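**Rapport de projet, version rendue en mai 2021**
Yabsira Dinsa, Ilir Radonjić
Encadrante : Yoon-hee Hyun

## 1. Ce qu'on nous demandait

Évaluer l'offre Kelomum de la société Gasero : une pince à main instrumentée, un logiciel d'enregistrement et un abonnement de traitement. La brochure promet « une manipulation apprise en 18 démonstrations ». Nous étions censés dire si le laboratoire devait en acheter deux exemplaires. Notre avis a changé plusieurs fois en cours de route, et il reste réservé.

## 2. Installation

La notice tient en peu de pages et renvoie sans cesse à un site qui demande un compte. L'étalonnage des doigts se fait en les ouvrant et en les fermant à fond, mais le logiciel ne dit pas quand il a fini. Ilir a fini par écrire au support ; la réponse, signée Þröstur Thoroddsen, était polie et recopiait la notice.

Autre point gênant : les données partent par défaut vers le service en ligne de Gasero. L'option d'export local existe, au fond d'un menu, et perd au passage l'horodatage de la pince. On imagine mal un laboratoire accepter cela sans poser de questions.

## 3. Essais de saisie

Nous avons enregistré 209 démonstrations sur table, avec de petites pièces à prendre et à déplacer. Le logiciel en a rejeté une partie avec la seule mention « qualité insuffisante ». Yabsira a repris plusieurs de ces séquences à la main sans comprendre le critère.

La vue depuis la pince est large : on garde les deux doigts à gauche et à droite, la table entre eux, et aussi une bonne part de la pièce, jusqu'aux écrans allumés du fond. Le vendeur présente cette largeur comme un avantage. Nous en sommes moins sûrs, car tout ce décor entre dans les données, et un modèle entraîné chez nous pourrait bien reconnaître notre salle avant de reconnaître la pièce à saisir.

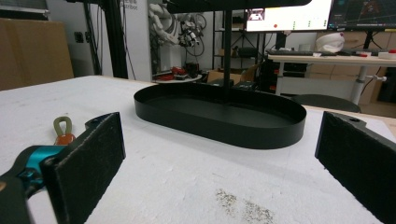

## 4. Résultats

Avec 18 démonstrations, le modèle fourni approche de l'objet et referme trop tôt. Avec l'ensemble du jeu, il réussit mieux, sans que nous puissions dire si le progrès vient du nombre ou du tri opaque de Gasero. Mitiku Beyene, qui a relu nos scripts, nous a fait remarquer que nous n'avions aucun point de comparaison avec une autre pince. Il a raison et c'est la principale faiblesse de ce travail.

## 5. Avis

À 1 000 euros l'abonnement annuel, pince non comprise, nous ne recommandons pas l'achat en l'état. Un prêt prolongé se défendrait, à condition d'obtenir par écrit le critère de rejet et un export local complet. La demande est partie chez Gasero ; nous n'avions pas de réponse au moment de rendre.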